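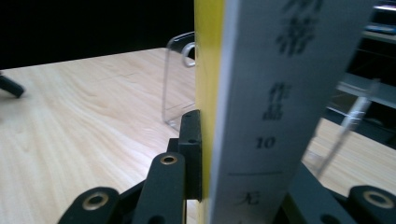 Book handling with the hand-held gripper, Ranenura open day.

In January our reading circle visited the workshop of Ranenura in Grandon, and I promised to write some lines for the newsletter. The demonstration lasted 20 minutes. A person holds the gripper in the hand and works with books, and from such recordings a robot arm shall later learn the same movements. The library at Flamolness wishes to use it for shelving – it has 244 books in the first trial.

I had expected more noise. Most of the time we stood close to the table and watched the two fingers and one yellow book with Chinese text. 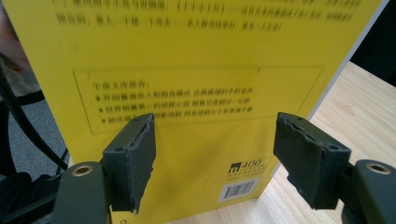 Hjaltadóttir asked if a machine would also notice when a book stands in the wrong place, and was told that this part is not ready yet.

The next open day is in spring, with seven places left. Please write your name on the list by the door.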